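Plillton slatted work table, reviewed after a month of old computers
Reviewed by Rianne Desmet, Apr 30, 2025

I put off buying a proper table for far longer than I should have. For years I did all my tinkering on the kitchen table with a bath towel under whatever I was fixing, and every evening it all had to be cleared away for dinner, screws and everything (you can guess how many of those I lost). My friend Marijke Dewulf finally talked me into the Plillton, the white one with the slatted metal top, and I'm so glad she did.

Putting it together

It took me one afternoon with a pot of coffee and the radio on. The instructions are drawings only, and the second page is a bit of a puzzle, so look at which way the slats run before you tighten anything down. I didn't, and had to undo one whole side. Siebe Verstraete at Claeys, where I bought it, was very patient with me on the phone and mailed out a spare bag of bolts without my even asking.

What I like

It's steady! I can lean on a stuck screw with my full weight and the thing doesn't budge. I mostly work on old desktop towers for the neighbors, and a tower laid on its side with the panel off sits nicely flat, with space left over on the left for my gray tray of parts. I like having the processor and the memory right there beside the case while the socket is still open, instead of on a chair behind me where I'm bound to forget them. Dust falls through the gaps too, so wiping down is quick work.

What I like less

Small screws fall through the gaps just as happily as the dust does. I've put a cookie sheet on the shelf underneath to catch them, and I still keep a magnetic dish handy. The metal is also cold on bare arms first thing in the morning, and I do wish it came with a hook or two for cables. My old Novska bench had those, wobbly as it was.

I'd give it 4 stars and would buy it again tomorrow. If you only ever do fine work like watches or jewelry, get a solid top, but for computers, radios and the odd toaster it has been a pleasure to stand at.
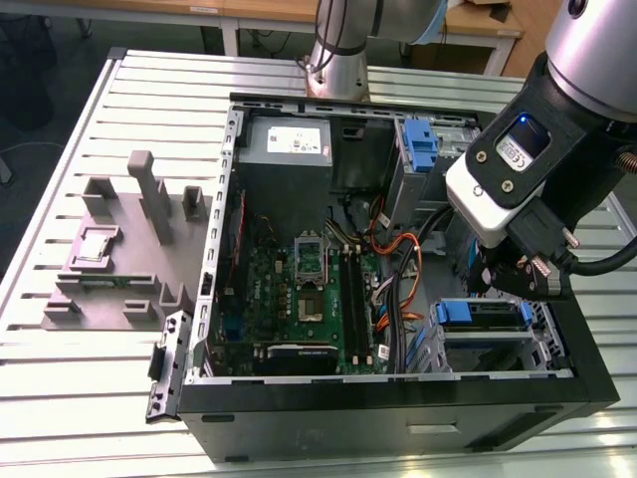
Cleaning and care

Warm water, a drop of dish soap and an old paintbrush for between the slats. Dry it well afterward.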